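Notas del ponente: Enseñar una tarea con las manos. Captura de demostraciones con pinzas portátiles
Sesión de tarde, 20 minutos más preguntas
Ponente: Tamara Bucur (Skendley)

Diapositiva 1. Título
Saludar y presentar al grupo: Weidong Dai (calibración), Raluca Husar (protocolo de captura) y yo (entrenamiento de políticas). Avisar de que no habrá vídeo en directo. La charla trata de cómo se graban los datos; la arquitectura de la red se menciona al final y de pasada.

Diapositiva 2. Punto de partida
Hasta octubre trabajábamos solo con teleoperación: dos brazos maestros, dos brazos esclavos, un operador sentado. Problemas conocidos por casi todos los presentes: retardo en el lazo, falta de tacto en los dedos, fatiga del operador. Las demostraciones salían lentas y con pausas, y la política aprendía también las pausas.
No extenderse. Quien quiera la comparación completa puede pedir el informe interno que redactó Valentin Bratu.

Diapositiva 3. Alternativa: el operador lleva la pinza en la mano
El demostrador sujeta una pinza en cada mano y ejecuta la tarea directamente sobre la mesa. No hay brazo robótico durante la grabación. Se registran la pose de cada pinza, la apertura de los dedos y la imagen desde el punto de vista de la cabeza.
Insistir en que la geometría de los dedos debe coincidir con la del efector final del robot. Si no coincide, la transferencia se degrada en los agarres finos y el fallo no aparece hasta la evaluación.

Diapositiva 4. Tareas con dos manos
Usamos objetos domésticos de forma irregular. Para la familia de tareas «introducir en recipiente» elegimos un cepillo de pelo y un vaso de paredes acanaladas. El cepillo obliga a decidir por dónde se agarra: el mango es estrecho y la cabeza ancha, y la orientación final depende de esa primera decisión.
El vaso está de pie y vacío al inicio de cada episodio. La mano izquierda puede estabilizarlo o ayudar a girar el cepillo; el protocolo admite ambas estrategias siempre que el operador no las mezcle dentro del mismo episodio.

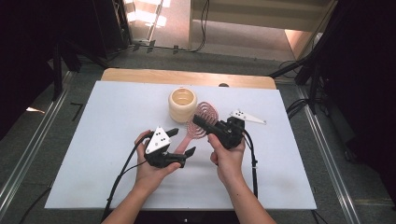 El agarre se cierra sobre el mango en vertical siempre que sea posible. Los agarres laterales se aceptan, pero se etiquetan aparte. Raluca detectó que tres operadores tendían a arrastrar el cepillo antes de levantarlo; el robot reproducía el arrastre con una fuerza normal excesiva y la pieza se escapaba. Se corrigió en la instrucción escrita, sin tocar el modelo.

Diapositiva 5. Seguimiento de la pose
Cada pinza lleva una placa rígida con marcas puntuales. La disposición de los puntos es distinta en cada placa para que el sistema no confunda izquierda y derecha cuando las manos se cruzan.
Causas de pérdida de seguimiento, por orden de frecuencia:
Placa oculta por la otra mano.
Giro de muñeca que deja la placa de canto.
Placa floja tras un golpe contra la mesa.
La tercera es la más dañina: el seguimiento continúa, pero con un desplazamiento constante. Weidong añadió una comprobación al principio y al final de cada tanda: las dos pinzas se llevan a un punto de referencia y se comparan las poses. Si la diferencia supera la tolerancia, se descarta la tanda entera.

Diapositiva 6. Cables
Parece un asunto menor y nos costó dos semanas. El cable tira de la muñeca y altera la trayectoria en los movimientos largos. Regla actual: el cable sale hacia el cuerpo del operador, con holgura suficiente para alcanzar el borde opuesto de la mesa, y nunca pasa por delante del objeto.
(Si preguntan por la versión inalámbrica: existe un prototipo en Bramcombe. La sincronización todavía no cumple nuestros requisitos. No dar fechas.)

Diapositiva 7. Protocolo de un episodio
Colocar los objetos según la plantilla de posiciones. Manos fuera de la zona de trabajo. Inicio de grabación. Ejecución a velocidad natural, sin correcciones deliberadas. Manos fuera. Fin de grabación.
Un episodio con fallo y recuperación se conserva si la recuperación es inmediata. Si el operador se detiene a pensar, se descarta. El criterio es discutible y conviene decirlo: Lenuța Căpraru defiende conservarlo todo y filtrar después. No lo hemos medido con rigor suficiente.

Diapositiva 8. Volumen de datos
Episodios grabados: 2175.
Episodios válidos tras el filtrado: 2000.
De los válidos, con agarre vertical del mango: 1018.
Dejar la tabla en pantalla unos segundos antes de seguir. La mayor parte de los descartes procede de la comprobación de pose y del criterio de pausa. El resto de agarres es lateral o mixto, y esa proporción no era la prevista cuando diseñamos la plantilla.

Diapositiva 9. Del demostrador al robot
Tres pasos: transformar las poses al sistema de coordenadas de la base, comprobar que la trayectoria es alcanzable y limitar velocidad y aceleración. Una persona gira la muñeca con una libertad que nuestro brazo no tiene. Cuando la trayectoria no es alcanzable, no la deformamos; el episodio sale del conjunto de entrenamiento de ese robot y queda disponible para otros.
Mencionar que el conversor es el de Costis, con modificaciones propias en el tratamiento de singularidades.

Diapositiva 10. Qué sigue haciendo mejor la teleoperación
Tareas con contacto sostenido, como insertar o atornillar. Ahí interesa registrar la fuerza que mide el propio robot, y la pinza de mano no la da. Mantenemos los dos puestos y asignamos cada tarea a uno de ellos antes de grabar.

Diapositiva 11. Trabajo pendiente
Objetos deformables. Iluminación variable. Segunda mesa con altura regulable en la sede de Pană. Acuerdo entre etiquetadores sobre el tipo de agarre.

Preguntas probables
¿Se puede grabar con operadores sin formación? Sí, tras una sesión de práctica cuyos episodios no se guardan.
¿Por qué no seguir la mano desnuda? La apertura de los dedos humanos no se corresponde con la de una pinza de dos dedos y la oclusión es mayor.
¿Se publicarán los datos? Remitir a Valentin.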